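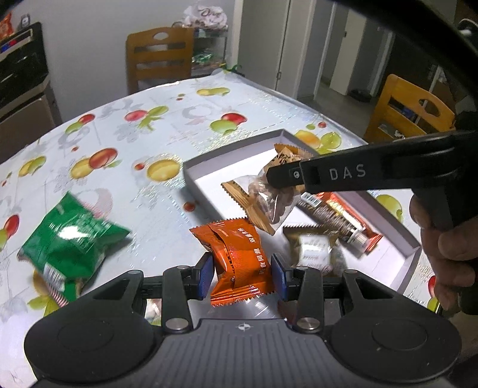 Fig. 1. Individually wrapped snacks and a shallow open box on a covered table.

Vulline Short Course in Household and Small-Batch Packing
Handout 5: Mixed wrapped snacks in a shallow box
Revised 11 May 2019

5.1 Scope

These notes cover the filling of a rigid, low-walled box with small wrapped foods of mixed size. They assume Handout 4 (cartons with lids) has been read. Loose foods, glass jars and anything needing refrigeration are outside the unit. The practical is held in the Zavala room and uses the Luso tray, which has an inside volume of 2,085 cubic centimetres when filled level with the walls. The mixed set issued to each pair contains 18 items.

5.2 Terms

Flow wrap. A tube of film closed by a crimp at each end. The crimps are stiffer than the rest of the film and are often cut to a serrated edge. The orange packet in Fig. 1 has ends of this type.

Pillow bag. A larger bag sealed at both ends and holding a quantity of gas with the food. It is light for its size and changes shape under load.

Twist wrap. A sheet rolled around a single sweet and turned at each end. It has no seal. The tails add to the length of the piece and carry no food.

Sachet. A flat packet sealed around its edges. It is the thinnest item in most sets.

Part-clear packet. Any of the above with a transparent section through which the contents can be inspected.

Headroom. The distance between the top of the contents and the top of the box wall. In an open box it may be negative, in which case the contents are said to stand proud.

5.3 Surface and preparation

Clear the table on both sides of the box before starting. A wipe-clean plastic cloth is suitable. A glossy cloth has low friction, so a light box will slide when an item is pushed against its wall. Hold the box with the free hand or place a damp cloth beneath it.

A strongly printed cloth makes small packets harder to find, in particular where the print is similar in size to the packets. Gather the whole set into one group before packing. Do not leave single pieces at the far edge of the table.

Turn date marks and barcodes upwards during checking. They need not face upwards in the finished box unless the order sheet asks for it.

5.4 Handling

Flow-wrapped pieces are lifted by the middle, across the narrow width, with the least pressure that will hold them. Biscuits and wafers crack under a narrow grip, and the damage does not show through printed film. A crimp may be used to turn a packet over but should not carry its weight.

Pillow bags are lifted from underneath or by a gathered upper corner. Do not press the bag to test whether it is full. A bag that has lost its gas is set aside and recorded.

Twist wraps are held by the body. Lifting by a tail loosens it, and after two or three lifts the sweet may turn inside the sheet.

Sachets are slid to the table edge and taken between finger and thumb. On a glossy cloth they are difficult to pick up from the flat.

5.5 Order of filling

(a) Long rigid items, laid against the longer walls. A diagonal position is permitted during filling but leaves two triangular gaps which are slow to use up.
(b) Square and short flow-wrapped packets, flat, with crimps overlapping. The crimps of adjoining packets may share the same space.
(c) Part-clear packets containing nuts or similar, placed so that the clear section faces upwards.
(d) Sachets, on edge, in the remaining slots along the walls.
(e) Twist wraps, in the corners, tails folded inwards.
(f) The pillow bag, if one is to be included, last and on top.

Stages (a) to (e) should take no more than 20 minutes for the full set at first attempt. Marks are not given for speed.

5.6 The pillow bag

Step (f) gives most of the difficulty. In Fig. 2 the green bag is the largest item in the group by a clear margin, and the small pieces near it include a twist-wrapped sweet and a dark brown sachet. A bag of such proportions will normally stand proud of a low wall. Three treatments are accepted: lay it across the finished layer and secure it with one paper band; stand it behind the box and pack the two together in an outer carton; or leave it out and amend the order sheet.
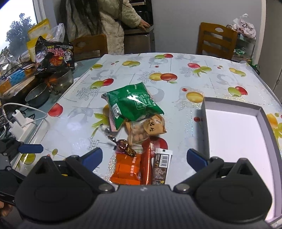

One comment sent in by the February group held that the bag should go in first, on the base, as the small packets would then settle around it and the top would finish level. The same writer had packed the Fasmont set this way and reported no broken contents.

The objection has been considered and the order in 5.5 is kept. The Fasmont set has no long rigid items. Where these are present they rest on the bag at one point only and tilt. The method is allowed for sets made up wholly of soft or short pieces, and should be noted on the record sheet as "bag first".

5.7 Record sheet

Enter the tray type, the number of items issued, the number packed, the headroom at each corner in millimetres, and the treatment used for the pillow bag. Negative headroom is written with a minus sign. Items set aside are listed by wrap type, with the reason.

Reading for the next session: Handout 6, sections 6.1 to 6.3, outer cartons and paper fill.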